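Opening was November, first thing, and Teresa Krajewska had the keys in her mouth because her hands were full of list.

Cabbage. Carrots. Something green for the ends. The list was Genowefa's and Genowefa did not believe in detail. On the back, in pencil - *74 euros owed Kaja, dont forget* - and under that nothing.

"You're late," said Damian, already on the floor with a rag, doing the slots in the front panels. One by one, thumb wrapped in cloth.

"I'm not late. It's 7:42."

"Genowefa said half past."

"Genowefa's in Roststead."

He went back to his slots. Teresa walked down the stand. It had come off the truck from Flummont in pieces, and three nights of Henryk swearing had made it one piece again. Apples up on the top shelf, because people look up at red. Garlic and cabbage down at the near end. That was the rule in the old shop and she was not going to be the one to break it.

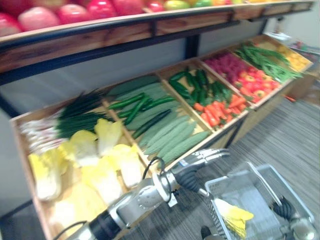

She wanted it to look like the Skála store. That was the trouble. She had stood in the Skála store at nineteen, her first wage in her pocket, and bought one leek, and carried it home like it was a fiddle. Now she had her own stand - well, a third of a stand, the rest was Genowefa's - and none of it could be eaten. Show produce. Kullard wanted to see the layout before they signed for the real stuff, and real stuff goes soft.

"Does it bother you?" she said.

"What."

"That it's all pretend."

Damian sat back on his heels. Thought. "My aunt had wax pears," he said. "On the sideboard. I bit one."

"And?"

"And nothing. Wax."

The phone went. Genowefa, shouting over a train. Was the middle done. Were the beans done. Had Henryk fixed the light. Teresa said yes, yes, no, and then there was a tunnel and then there was no Genowefa.

So. The middle.

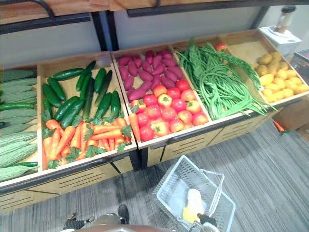
Kullard were sending a man at nine. One man, good shoes probably, and he would walk the length of it once and make up his mind before he got to the end. Henryk said so and Henryk had been through it twice. Teresa went ahead of him in her head, bin by bin, being the man. Sweet potatoes at the back, tomatoes in front, fine. And then a carrot. One orange carrot lying down the side of the tomatoes like it had got off at the wrong stop. The beans hanging over the front edge she could live with, beans do that, her grandmother's did that. But the carrot. She put out her hand and then she didnt.

"Leave it," said Henryk from the doorway. He had a bulb in each coat pocket and sawdust in his eyebrows.

"It's in the wrong bin."

"So somebody picked it up and changed their mind. Thats a shop. You want it to look like a shop or a museum?"

"I want it to look like Skála."

"Skála closed," said Henryk, not unkindly, and went to look for the ladder.

She hadn't known. She stood there with her coat still on. Skála closed. When? Who let them? All that brass, the woman with the scissors on a string, the little paper cones for cherries - where do you put a thing like that when it's over, do you sell it, does it go in a van. She wanted to ask and her throat wouldn't.

She straightened a cabbage. Then the one next to it. Then she went around and did them all again, base down, leaves up, leaves up, leaves up, and it didn't help but it was something to do with the hands.
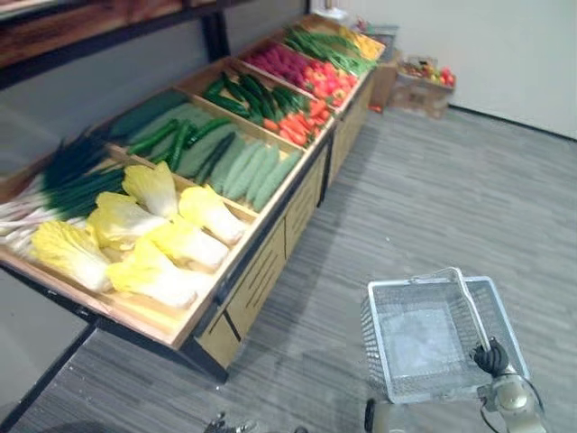

"It was a good leek," she said finally.

Damian looked up. "What was?"

"Nothing. Have you done the far end?"

"Twice."

8:15. Kaja Kivi came in backwards, pushing the door with her hip, with coffee for four and her hair wet. Asked straight off about her money. Teresa gave her the list and Kaja read the back of it and laughed, and tore that bit off and kept it like a receipt.

"So what do we do when he comes?" said Kaja.

"We shop," said Teresa.

"We what?"

"We take a basket and we shop. Like people. He should see it used."

Kaja put her coffee on the floor, Damian moved it, Kaja moved it back. Then she asked what she was supposed to be cooking, because she couldn't shop for nothing, she'd look like a thief. Soup, Henryk called from up the ladder. Cabbage soup. With what? With garlic, with a carrot, what do you mean with what, who raised you?

"Fine," said Kaja. "Soup." And she asked for the cabbage first, the yellowest one, since it was her soup.

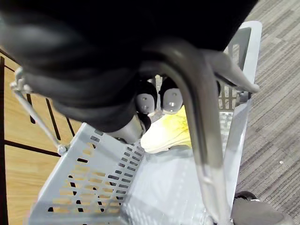 ## Nine o'clock

His shoes were terrible. Brown, split at the side, one lace a different brown. Teresa loved him for it at once and tried not to let it show.

He walked the length. He did not stop at the apples. He did not stop at the garlic. At the tomatoes he slowed down, and bent, hands behind his back, and looked for a long time at the carrot.

"I used to work at Skála," he said.

Up the ladder, Henryk dropped a bulb.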